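La pinza suelta la botella al inclinarla para verter

Roxana Henao
Proyecto de curso, equipo Flisholm. El ejercicio consiste en sujetar una botella por el cuerpo, inclinarla y verter en un vaso. El agarre en vertical es estable, pero al pasar de 30 grados la botella gira dentro de la pinza. Masa con agua: 1155 g. He subido la fuerza de cierre en el programa y no cambia nada. ¿Es cuestión de fuerza o de punto de agarre?

Ponutetti
Seguramente el punto de agarre. Si cierras lejos del centro de masas, el par crece con la inclinación y la fricción de una mordaza plana no lo compensa. Prueba con menos agua, 12 mm más arriba o más abajo, y anota el ángulo en que empieza a girar. Comprueba también que el límite de corriente no esté recortando la fuerza – en nuestro club lo estaba.

Xiao
Ponle goma y listo.

Todcombe
La goma ayuda, pero primero mide. Nosotros agarramos a media altura, con la botella sin tapón, y bajamos la velocidad de giro de la muñeca al 43 %.
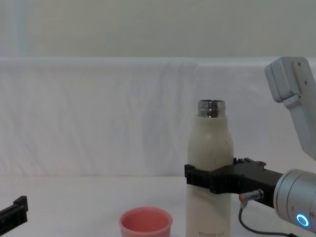 Agarre por la zona media, vaso rosa a la izquierda de la botella.

Guarda esa pose como referencia y cambia un solo parámetro por ensayo.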